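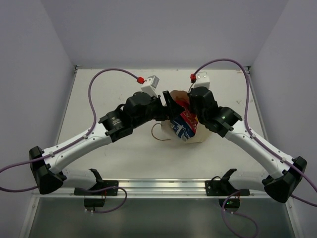
Can paper lunch bags go in the compost?
Posted by Vilho Leinonen, May 2, 2018

We go through a lot of brown bags and I have a 40 gallon bin behind the house in Girkville. Do I need to shred them first? Some have grease spots.

marlow_p
Yes. Tear them into strips and mix them with kitchen scraps. A little grease is fine. Mine are gone by July.

Dottie K
I just throw them in whole. Takes longer.

hensandbeans
Skip any with a shiny lining. Wet the strips if the pile is dry.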